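Robot Club Gallery: Our Year of Setting the Table

By the club's page editor
Posted in May

Okay, so I finally sat down and put this page together, which I have been promising to do since January! If you just found us, we're the after-school robotics club in Marnwood, we meet in the room behind the wood shop, and this year our whole project was teaching a pair of robot arms to set a table. In simulation, mostly. We don't own two arms with five-fingered hands and we're never going to, unless somebody's aunt wins the lottery.

I joined thinking we'd build battle bots. I got plates. I'm not even mad about it, because plates are hard! A ball you can grab from wherever you like. A plate lies there flat with about a finger's width of rim to get hold of, and if you push on one side the other side tips up and the whole thing goes skating off across the counter. I learned more about friction in one month of plates than I did in a whole semester of physics (sorry, physics).

The task comes from the student challenge at Peltport, which is the regional meet we go to every spring. You get a kitchen scene, a set of dishes, two arms, and a list of table layouts your program has to produce. A judge picks the layouts on the day. You score for each dish that ends up where it should, you lose points for drops, and you lose a LOT of points if the hands hit each other. We found out about that last one the hard way.

We called our program Noron. There's no deep meaning, it was a typo in a file name back in the first week and it stuck.

I should say how the work splits up, because people at the open house kept asking. Half of us do planning (where should each hand go and in what order), and the other half do control (how does the hand get there without slamming into the counter). I'm on planning. We blame control for everything and they blame us, and there's a whiteboard about it.

Now for the part you came for. I've written a bit on how the season went first, and then the gallery.

THE SEASON, QUICKLY

Fall was all setup. We spent ages getting the simulator to run on the school laptops, which have the power of a warm potato. One frame took so long to draw that we'd start a run, go get snacks, come back, and the hand would have moved an inch. Then one of our parents got us a used desktop and suddenly we could do a full layout in the time it takes to eat a granola bar. Huge.

By winter we had 238 saved attempts and most of them were terrible. I have a soft spot for number 61, where the left hand picked up a bowl perfectly, carried it across the counter perfectly, and then forgot to let go. It just stood there holding the bowl like a waiter waiting for a tip. We used it as our desktop wallpaper for weeks.

The big change came when we started using the Kalniņš method, which is our name for a trick we got out of an old library book on juggling. Basically one hand is always "parked" while the other one works. The parked hand isn't allowed to start until the working hand reports that it's done. It makes everything slower, but our collisions dropped to almost nothing, and I could stop covering my eyes during test runs.

In spring we put parking on a timer so both hands could move during the safe parts. That took us from slow and careful to pretty quick and mostly careful. By the time we packed for Peltport we had logged 1,379 runs. I know the number because it's written on the cake we had at the last meeting (grocery store sheet cake, blue frosting, very good).

At the meet itself we finished with 166 points, good enough for fourth! We were hoping for third, and we lost it on one saucer. One! It landed upside down. I've watched the replay way too many times and I still think that saucer had it in for us.

THE GALLERY

Our hard drive is a mess, so I went for the view I get asked about the most.

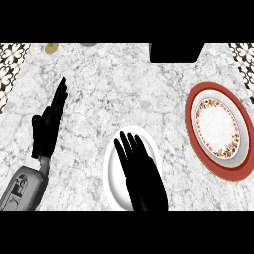
Plates were our whole spring, and the flat ones gave us the most grief. The hand has to come down over the dish without bumping it, and the planning team and the control team argued for two meetings over how low it should go before the fingers start to close. The white oval one under the right hand is the shape I'd lose sleep over, because it isn't the same width all the way around and you have to decide which way to turn your wrist before you get there. Meanwhile the left hand is up over bare marble, fingers together, well clear of everything, and that's the kind of spacing I like to see when two arms share one counter. I'm also weirdly attached to the round plate with the red rim. There's a smaller dish nested in it with little flowers around the edge, and nested dishes are their own headache - go for the top one and you can easily drag the bottom one along with it. Somebody on control wants to make a rule that the flowers always get moved last. I voted yes.

WHAT'S NEXT

We're going to keep Noron going next year. The wish list on the whiteboard right now says cups with handles, forks, and "make the thumb less useless," and that last one is in my handwriting. Forks scare me. They're skinny, they lie flat, and they have to face the right way or it doesn't count.

We also want to try clearing the table, which sounds like the same thing in reverse but really isn't, because now you have to stack stuff and the stack gets taller every time.

If you go to school in Marnwood and this sounds fun, come by! You don't need to know how to code. I didn't. My first program made the arm wave at the wall for an hour, and they still let me come back. We have snacks and one extremely comfortable chair that you will have to fight me for.

Last updated: June

COMMENTS (5)

platestacker: Fourth place is great!! Our team was two tables down from you at Peltport and we dropped three bowls in the first round. Does your parking timer use a fixed delay or does it wait for a signal from the other arm?

Page editor: Hi!! Fixed delay for the short moves, signal for anything that crosses the middle of the counter. We tried signals for everything and it got super laggy. Happy to share the file if you write to the club address.

proudmom_of_a_control_kid: So proud of you all. For the record, I have been told at dinner that the saucer was a planning error.

gearhead77: I did the challenge back when it was blocks in place of dishes. You kids have it rough, ha. Is the red rimmed plate heavier in the simulator or do they all weigh the same? We always got burned by the weights.

wannajoin: im in eighth grade, can i come to meetings or do i have to wait till next year? also i am good at snacks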